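Relatório de progresso – Cozinha comunitária Sudari
Projeto: Sopas e caldos de panela grande
Entregue à Fundação Kemppainen em 2009-06-12

O semestre correu melhor do que eu esperava quando escrevi a candidatura. A receita-base do caldo de peixe está fechada, as oficinas encheram e já temos gente a pedir o caderno antes de ele estar impresso!

Receitas

Das 11 receitas previstas, só duas continuam em prova: a sopa de grão com espinafres, que ainda engrossa demais de um dia para o outro, e a de marisco, onde andamos a discutir o arroz. O Toivo Hirvonen defende o arroz carolino cozido no próprio caldo, a Ritva Pitkänen prefere juntá-lo no fim. Provei as duas versões e, confesso, repeti ambas. Em julho decidimos.

O caldo de peixe leva agora cabeças de corvina e de pescada, aipo, funcho e um fio de azeite antes de ir ao lume. Ferve baixinho durante 30 minutos e nem mais um – passado esse tempo começava a amargar. A mudança veio de uma participante da oficina de janeiro e melhorou tudo o que vem a seguir na lista, da caldeirada à açorda.

Oficinas

Abrimos o ciclo em janeiro e a procura foi uma alegria. A sessão do pão para acompanhar sopas teve lista de espera, por isso vamos repeti-la no outono. O Pentti Eskola trouxe a massa-mãe dele e deixou um frasco na cozinha, que continua vivo e bastante exigente.

Fornecimento e despesas

Os legumes vêm todos da Clernelside, em caixas mistas, o que nos obriga a cozinhar com o que chega (foi assim que nasceu o creme de nabo com maçã, hoje o mais pedido). A panela de 90 litros encomendada à Wonum chegou com a tampa errada e a troca levou duas semanas. A despesa está dentro do orçamento, tirando o gás, que subiu. A Snædís Grímsdóttir envia o mapa de contas em separado.

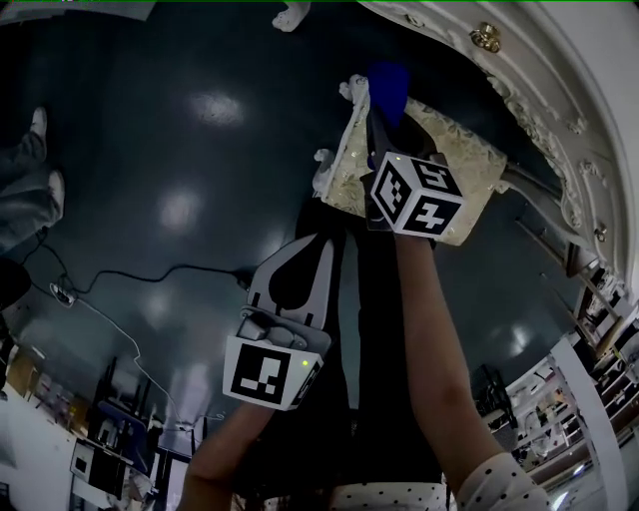 Painel decorativo creme e dourado, com motivos florais e volutas brancas.

Próximos passos

Até ao fim do verão queremos fechar as duas receitas em falta, rever as quantidades para família pequena e entregar o texto do caderno à gráfica. O Joni Turunen já começou a paginação e as primeiras folhas estão lindas. Pedimos apenas que a segunda tranche possa ser usada também na impressão, e não só em ingredientes, como ficou escrito no acordo. Se quiserem vir provar a corvina, avisem na véspera para pormos mais pratos na mesa.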